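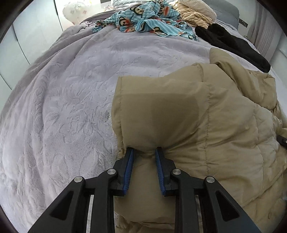
Hand-held gripper on a quilted jacket, with more clothes waiting on the bed.

How to budget for a set of hand-held grippers (and not run out of money in week three)

Posted 02/02/2018 by Digby Gilchrist

I get a lot of emails asking what a hand-held gripper setup costs, and my answer used to be a price for the gripper and a cheery good luck. Then I had to plan a proper kit for our clothes-folding work at Plidport, with someone else's money and a spreadsheet that other people could see, and I learned how little of the bill is the gripper itself. So I've written down the way I do it now. I'm assuming you already know you want to collect folding and tidying demonstrations by hand and you just need to get from "we should buy some" to an order you won't regret.

Step 1: Write down the jobs before you look at a single catalogue

Get a sheet of paper and list what the fingers will have to pick up. Be fussy about it! "Clothes" is no use. I split mine into thin stuff (T-shirts, pyjamas), knits, and padded things like puffer jackets, because they ask for different things from the tool. A T-shirt wants tips that meet cleanly. A quilted jacket gives you a fat fold that squashes as you close on it, and you need enough opening to get round it in the first place.

Next to each job put where it'll happen. We do most of ours on beds, and a bed is a soft, sagging surface with a blanket that would love to be picked up along with the sleeve. If I'd planned for tables only I'd have bought shorter fingers and cursed them daily.

Step 2: Borrow before you buy

Most small suppliers will lend you a unit for a week or two if you ask nicely and pay the postage. I had one from Gronura and one from Ernex on the same kitchen worktop, and after an afternoon my wrist had a very clear opinion. The Ernex was lovely to look at and too heavy at the front. I'd never have got that from the spec sheet, where the two were nearly the same weight.

Try these while you've got it:

- Pinch a single layer of something slippery, lift it, and carry it across the room.
- Pinch a padded fold and drag it a hand's width without letting go.
- Open and close it until you're bored, then carry on for another ten minutes.
- Take a pad off and put a new one on. Time yourself.

The last one sounds silly. It took me four minutes on one tool and most of a tea break on the other, and you'll be doing it a lot.

Step 3: Price the whole kit, then the spares

Our quote from Gronura came to £949 per gripper, ready to use. I wrote that down, multiplied by two and felt very pleased with myself. Jarrah Costigan, who has bought far more of this stuff than I have, looked over my shoulder and asked where the rest of it was. Fair question!

By the time I'd added a camera and mount, a case, a charger, memory cards, a box of pads and a spare set of fingers, one kit was £1,553. So please, start your sheet with the kit and treat the bare tool as one line in it. If your supplier only quotes the tool, ask for a second quote with everything you'd need to start work on the morning it arrives.

Spares deserve their own section. I keep three lists:

Things that wear. Grip pads, mostly. The ridges go smooth, and smooth ridges on a shiny jacket shell are hopeless. I budget a fresh pair for every 90 hours of use, which is a guess based on our first lot, and yours may differ if you do a lot of denim or towels.

Things that loosen. Pivot screws and anything that slides. They're cheap, so buy a bag of them with the right driver and put both in the case. We once lost a morning waiting for a screw that costs less than a biscuit.

Things that break when dropped. Fingers and camera mounts. One spare of each per two kits has been enough for us so far.

Step 4: Budget for the stuff being picked up

I missed this completely the first time round. You need garments, and you need a good muddle of them: stripes, prints, plain darks, chunky knits, zips, hoods. A pile of identical white T-shirts from the wholesaler is cheap and you'll be sick of it by Wednesday, and so will anyone who has to make use of the recordings.

We bought ours from charity shops and got a whole first collection for £47, children's things included. Put a bit aside for laundry too, and a couple of different bedspreads. Plush ones behave very differently from flat cotton, so have both if you can.

Step 5: Work out people and hours

The tools sit idle if you've nobody free to hold them, so plan the hours before you settle on the number of kits. I ask each person how long they can comfortably work before their hand gets tired, take a chunk off (we're all optimists) and build the rota out of that. For us it came out as two kits in use and one in the case, and I'd been about to order five.

Allow time for checking recordings as well. It's dull and it needs doing the same day, while you can still remember which jacket was giving you grief.

Step 6: Choose when to order

Pads and small parts came in a few days. The grippers took much longer than the web page promised, and the camera mounts came from a different supplier altogether (Doolan, very helpful on the phone, rather slow in the post). If you want to be up and running in June, I'd have the order in by early spring — and I'd order the clothes last, because they take up a ridiculous amount of room.

Stagger it if you can. We bought one complete kit, used it properly for a fortnight, and then changed the order for the others. Longer fingers, a softer pad and no fancy case. The case money went on pads.

Step 7: Keep a bit back

I leave a tenth of the total untouched and write "don't" next to it. Last time it went on a second charger and a better lamp for the bedroom. Neither was on any list I'd made, and we use both every session.

A few questions I keep getting

Second-hand? Yes for cases, lamps and cards. For the gripper itself, only if you can hold it first and feel for play in the joints.

Should every kit be the same? I'd say so. We mixed two makes early on and ended up with two sorts of pads, two drivers and a lot of muttering.

Can you lease? Gronura will do it by the quarter. I ran the sums and buying won for us, but if your project is a short one do ask.

If you'd like my blank spreadsheet, drop me a line through the contact page and I'll send it over. Jarrah has added a tab for postage and customs, which I've still not filled in properly.

We use cookies to remember your settings and count visits. Accept | Manage preferences

Contact | © 2018 Digby Gilchrist | Back to top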